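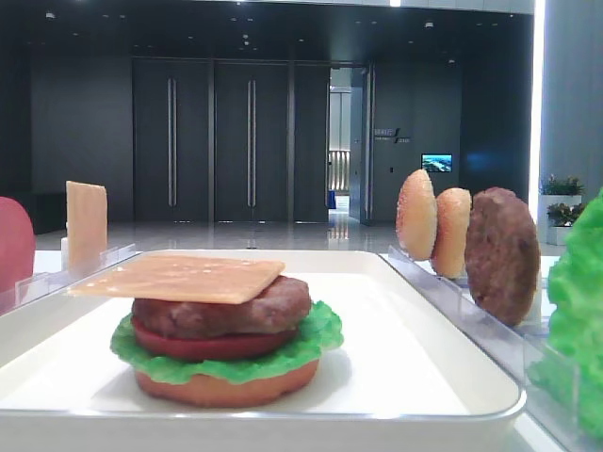 Despina Bucur

Robotics Workshop, Unit 4: Stacking in Order

Welcome back! This is the unit I look forward to all year, and the handout is a bit longer than usual, so please read it through before you touch any code.

Your task is to build a burger on the tray from the plastic parts in the two clear stands. It sounds like a kid's game (it is one!), but nearly everything we covered in October comes back: grasp planning, place poses, error that adds up from one layer to the next.

The order we use in class, bottom to top, is bun, lettuce, tomato, patty, cheese. After the cheese your team chooses. Some of you will want to go straight to the seeded bun, and others will try for a double with the second patty. Go for it, but write your plan down first.

Things to think about

Parts standing upright in a slot have to be turned flat before they are placed. Work out where in the motion you make that turn. If you make it too low, you will clip the neighboring part.

The lettuce is wavy and wider than the bun. Don't center it by its outline. Selina Gruber's team tried that last year and got a lovely leaf hanging over one side and a tomato that slid right after it.

Cheese is square, everything else is more or less round. A slice sitting at an angle, with its corners past the patty, still counts as placed. It loses no points as long as the next layer stays on.

Watch your release height! Start at 50 mm above the last layer and come down from there in small steps. Log every value you try.

Scoring

The full unit is worth 200 points. Half of that is the stack itself and half is your log, so a team with a fallen burger and a great log can still do very well. Each run has a limit of 600 seconds, and the clock starts with the first move.

Starter code is in the Costache folder under burger_v2. The slot positions are in a separate file, and you will need to measure them again if anyone bumps a stand.

Bring your written plan to the next session, one page per team, with a sketch of every grasp.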